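A Day Among the Toy Kitchens at Romesmont

I'd been trying to get myself invited to the Strebel workshop for the best part of a year, so when the email came with a visitors' day on 2020-03-03 I booked the train before I'd finished reading it. The building is a former print works behind the station in Romesmont, up one flight of stairs and past a very good coffee machine.

We were 24 visitors, split into small groups, and mine was led by Annick McKinnon, who runs the collection side. Her team doesn't write rules for the arm. They steer it by hand through a job, over and over, and save what the cameras and joints recorded each time. Those recordings are what the learning system studies afterwards. I knew this in theory, but hearing the room at work (lots of clicking, lots of muttering, the odd cheer) made it feel much more like a craft than I had pictured.

There are 4 stations, each one a small play kitchen. The job on ours was called "clear the hob": take whatever has been put on top of the stove and move it somewhere else. Aslak Brekke was driving, with a hand controller and a screen showing the view from the arm's wrist. He talks to himself the whole time, which I found very cheering!
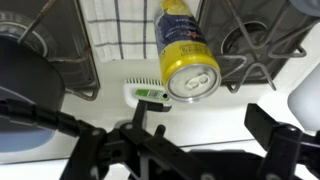
The wrist view at station two, with a yellow can and a scrub brush on the toy hob.

What I loved was how much thought goes into the mess. Between runs the objects get shuffled, the can might be turned round or swapped for something taller, and the towel is moved along a bit. If everything stayed put, Annick told us, the system would simply learn one kitchen by heart. They had 353 recordings of this job when we arrived, and the counter on the wall read 377 by the time we went down for lunch. Slow runs are kept. So are runs with a fumble in them, as long as the driver recovers, and those get their own tag.

Then we were allowed a go. I was terrible. Judging depth from that low angle is a real knack, and I spent most of my turn closing the fingers on thin air beside a sponge. The man after me, who repairs clocks, got it first time and was quite rightly pleased with himself.

After lunch there was a talk on Weltska, their tool for sorting and labelling the recordings. It was a bit long, but the part where two people label the same clip and then compare notes was fascinating, and I'd happily have watched more of that.

The next visitors' day is in April. Wear comfy shoes, ask to sit with the drivers, and take the earlier train back, as the later one doesn't stop at Brerar.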